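Section 2: Fitting and first use of your Okodeck under-sink water filter

Welcome back! If you have read Section 1 and checked everything off against the packing slip, you are ready to fit the filter. Please don't be put off by the number of steps. Most of them are small, and several amount to putting a towel down and finding a torch. Set aside a quiet part of the day when nobody will be wanting a bath or a cup of tea, as the cold water will be off for a good part of the job.

Before you start

You will need an adjustable spanner, a bucket, two old towels, a pencil, a cross-head screwdriver and the bag of fittings marked Sarnix. The paper template is folded inside the back cover of this booklet. Have a read through all the steps once before picking up a tool (we know, we know, but it does help).

CAUTION: Fit the filter to the cold supply only. Hot water will damage the cartridge and the seals, and the guarantee will not cover it.

Fitting the bracket

1. Empty the cupboard under the sink completely, including the things at the very back that you had forgotten you owned. Lay one towel across the floor of the cupboard.

2. Hold the template against the side wall of the cupboard, with the arrow pointing up. Leave 55 mm clear between the bottom edge of the template and the cupboard floor, so that the bowl can be lowered when you change the cartridge.

3. Mark the two screw holes in pencil, take the template away and fix the bracket with the short screws. The long screws are for brick or block walls and will come straight out through the other side of a cupboard panel.

4. Hang the filter head on the bracket and push down until it clicks. Give it a gentle tug. If it lifts off in your hand, it wasn't home, so try again with a bit more weight behind it.

Connecting the water

5. Turn off the cold water at the isolating valve or at the main stopcock, then open the cold tap and let it run until it stops. Leave the tap open.

6. Put the bucket beneath the cold hose and undo the nut with the spanner. A cupful or so of water will come out, sometimes more if the pipes run a long way.

7. Connect the supply to the side of the filter head marked IN and the hose from the tap to the side marked OUT. Do the nuts up by hand first, then give each one a quarter turn with the spanner.

NOTE: Please don't use tape or paste on these joints. The washers do all the work, and tape stops them seating properly. Natália Kolář on our helpline reckons this is behind most of the drips she is rung up about.

8. Lower the Slanina cartridge into the bowl with the printed end upwards, smear a little of the grease supplied around the seal, and screw the bowl on by hand. The plastic key is for taking the bowl off, so you can leave it in its bag for now.

First flush

9. Close the tap and turn the water back on slowly, over a slow count of ten. Look over each joint with your torch and wipe it with a dry tissue. If the tissue comes away damp, turn the water off and nip that nut up a touch more.
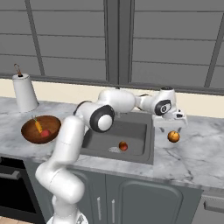

A new cartridge always needs a good long flush before you drink from it. Put the plug away somewhere safe, open the cold tap fully and let the water run straight down the waste for ten minutes. With a layout of this sort, where the sink is grey and the countertop is marble, the first water may be hard to judge against the bowl, so catch some in a clear glass and hold it up to the window. A grey tinge or a few black specks are only fine carbon dust and will clear. Stone worktops don't enjoy standing water, so dry up any splashes as you go.

10. Close the tap, wait five minutes and then flush again for two minutes. Cloudy water that clears from the bottom of the glass upwards is simply air, and may come and go for a few days.

11. Write the month on the white label and stick it to the bowl. If you fitted the filter in July, your next cartridge is due in January.

CAUTION: If the house will be left unheated in freezing weather, turn off the supply and empty the bowl before you go.

Replacement cartridges are sold under part number 3578 and spare seals under part number 133. For kitchens with a Zollum pull-out tap, please turn to Section 3 before putting the cupboard contents back.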